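Running a tiny business from the kitchen table – what works for me

I get asked about this more than I get asked about the actual business, so I thought I'd put it all in one place. I sell spice blends under the name Omano, mostly online and at a couple of markets, and the whole thing started with 500 paper labels and a very patient kitchen.

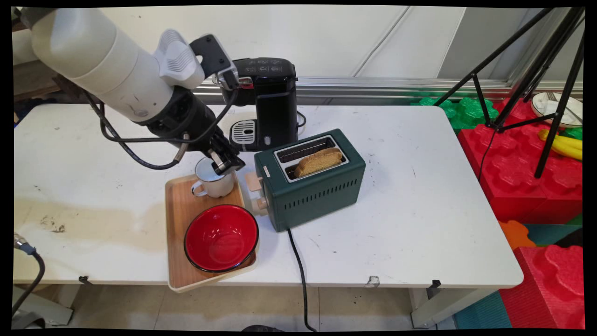
Mug and bowl on a tray, the best tidy-up trick I know.

Let's start with trays, then! Everything I'm using for one job goes on one tray. Orders to pack go on one, paperwork on another, and my own tea and lunch things get a third. When it's time to cook the family's dinner I lift the lot on to the top of the bookcase and the table is a table again. Get ones with a lip, and get them all the same size so they stack. Mine came from a charity shop and I've never regretted a penny.

Next, labels. I used to write the batch number on every jar with a marker and it came off on my fingers, on the tea towels, on the cat. Now I write on masking tape and stick it to the base. It peels off clean if you warm it with a hairdryer first. If you've already got a glued-on label you want rid of, rub it with cooking oil, leave it for 15 minutes and then go at it with an old bank card. Wash the jar well afterwards or the next label won't take.

Smells. Cumin gets into everything, and if you're selling anything made of fabric or paper from the same room you'll want to sort this early. I keep my tissue paper and boxes in a lidded crate in the hall cupboard. A saucer of bicarb in the crate helps a bit, and I change it whenever I remember (so, not very often). Grinders I clean by whizzing a spoonful of dry rice through and tipping it away, then wiping with a barely damp cloth. Unplug it first, please.

Now money, which I put off for far too long. In my first year I turned over £1,806 and could have told you where perhaps half of it went. Receipts were in coat pockets, in the bread bin, inside a cookery book. What fixed it was a bulldog clip on the side of the fridge. Every receipt goes on the clip the minute I walk in, and at the end of the month I sit down with a biscuit and type them up. I did try a fancy app for a while and went back to the clip plus a plain spreadsheet. You might get on better with the app – some people love them.

Open a separate bank account too, even if you're only selling a handful of things. I did mine in April and it made the next tax return so much less horrible.

Packing for the post: weigh one finished parcel of each size, write the weight on a bit of card and tape it inside the cupboard door. Saves getting the scales out every time. I shred old newspapers for padding and the kids do it for pocket money. Give each box a good shake before you seal it, and if you can hear anything moving, open it up and add more.

A few odds and ends I couldn't fit anywhere else:

Keep 2 pairs of scissors, one for food packets and one for tape. Tie a ribbon on the tape ones.

Wipe sticky scissor blades with a drop of oil on kitchen roll.

Set a stopping time. Mine is when the oven goes on for dinner, and I'm fairly strict about it, apart from December.

Buy small amounts of packaging to begin with, however tempting the bulk price looks. I still have a box of lids that fit nothing I own.

I'll do a separate page on market stalls once I've worked out how to stop the gazebo blowing away.

© Omano Kitchen Notes | Contact | Privacy | Back to top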